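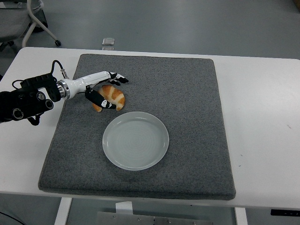 *Croissant and the pale plate, on the gray mat.*

**21 June 2024**

Up early and no bread in the house, so croissants. I walked to Guillot before the line got long and bought 2, one for me and one for Jörg Teuber, who was supposed to come by and look at the table. He called while I was on the way home to say he was stuck in Binanbridge and would try next week. I ate his later in the day.

Still getting used to the mat. It's thick felt, speckled like office carpet, and big enough that I only have the white tabletop showing on the right, along the front and in a narrow strip at the back. I like that a plate doesn't clatter on it. What I don't like is crumbs. A croissant is about the worst thing to put down on felt — I spent longer with the hand brush than I did eating. Next time it goes straight on the plate.

The plate is the gray-white one from the Hunerness market in May. I paid 12 for it and thought that was a lot for one plate, but I've used it most mornings. It has faint rings in the flat part that I hadn't noticed in the shop light. Jörg says I should go back and get a bowl to match. Maybe.

Coffee was the last of the Rovura. Need to order more, the 400 gram bag this time. The small ones don't last and the postage is the same.

Spent the rest of the morning on bills and then the letter to the insurance people, which I have been putting off. It came to around 600 words and I cut it by half. Mailed it after lunch.

Rolled the gray chair back and swept the floor in the afternoon. One of the casters squeaks and I can't tell which. Tried oil on all of them, no change.

Soup for supper. Phoned Jörg again in the evening to settle a time, but he didn't pick up. To do tomorrow: coffee, bread, shake the mat out on the balcony if it's dry.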